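About us

Vusham Robot Practice
Tabletop arms, shared benches, sensible rules

Who we are

Small outfit, second floor, above a tile showroom. We write working rules for people who put robot arms on tables next to other people. Labs mostly, some colleges, a couple of food firms. Then we come in and check whether anyone follows them. Often they don't, and usually it's the rule that's wrong, so we rewrite it.

Started by Rosalba Lombardi and Wayne Fehr after they'd both spent too long at Brelon filling in risk forms written for car plants. Big cages, big arms, light curtains. None of it any help when your arm weighs less than a suitcase and you're teaching it to put fruit on a plate. Rosalba does the rules. Wayne does the benches and the shouting.

What we do

Bench reviews. Half a day, on site. We bring the checklist, you bring whoever really runs the arms (not their manager please).

Written rules. Short. Ours fit on 3 sides of A4 and we try hard to keep yours to the same. The last set we were asked to replace ran to 132 pages and lived in a cupboard.

Operator training. Thursday mornings at our place or any day at yours. Small groups, everyone gets hands on the stop button before they get hands on anything else.

Recording practice. More and more of our clients are recording demonstrations, hundreds of goes at the same small job, and the record keeping is a mess nearly everywhere. We help with that too. See below.

Our house rules

These are the ones we work to oursleves. Copy them if you like, no charge, just don't put your logo on and call it a standard.

One person per bench has the stop. They say so out loud at the start. If they leave, everything stops until somebody else says it.

Two arms on one table means a shared zone, and the shared zone gets agreed before power on. Who goes in first, who waits. Write it on the whiteboard.

No hands on the table while an arm is live. Reset objects with arms parked. Yes every time. Yes even for the cup that's fallen over.

Objects come from the list. Plates, cups, cloths, fruit, whatever the task says. No phones, no mugs of tea, no lanyards trailing in.

Check the screws on the fingers at the start of a session and again after lunch. They work loose. A finger that has shifted a bit will still pick things up and will quietly spoil a whole afternoon of recordings.

Wipe the wrist camera lens when you check the screws. Same trip.

Failed goes are kept and marked as failed. Never deleted. We feel strongly about this one - a folder of 100 recordings with no failures in it tells us somebody has been tidying.

If you change the light, write it down. Blinds up, blinds down, lamp moved. Takes ten seconds.

If you bump the table, say so. No blame, we just need to know which run.

Slow first. Any new task runs at the lowest speed until the stop holder is happy, and the stop holder doesn't have to explain why they're not.

Where the rules came from

Mostly from getting things wrong. The lunch screw check was Wayne, one October, a wobbly fingertip and a full day's work binned. The out loud rule came from a visit to Kanagaratnam, where two people each thought the other had the stop. Nobody hurt. We rewrote page one on the train home.

We do read the published robot safety standards, and you should too, our rules sit underneath them and don't replace them. If there's a clash the standard wins. If your site safety person says something stricter than us, they win as well.

Who we work with

Wunness have had us in since the beginning and still let us try new wording out on their operators, for which thank you. Otherwise we don't list clients unless they ask. Some are shy.

What we don't do

Certificates. We can't give you one and wouldn't trust anybody our size who could. We also don't sell arms, grippers, or software, and don't take commision from people who do.

Working here

Two of us full time plus people who come in for bench days. If you've run arms for a while, can write a plain sentence and don't mind resetting a table over and over, get in touch. Short letter, no CV template, tell us about a rule you've broken and what happened.

Getting hold of us

Email is best. Phone gets answered before ten and after four, in between we're at the bench with the ringer off - that's a house rule too, should have put it on the list. Will add it next time Rosalba does the page.

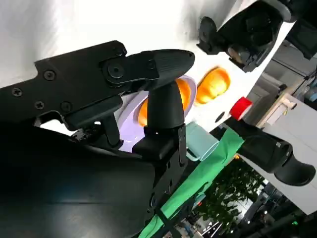 Visitors welcome but ring first, the street door sticks and the bell only works from upstairs if someone's listening for it. Parking round the back, not in the tile people's spaces.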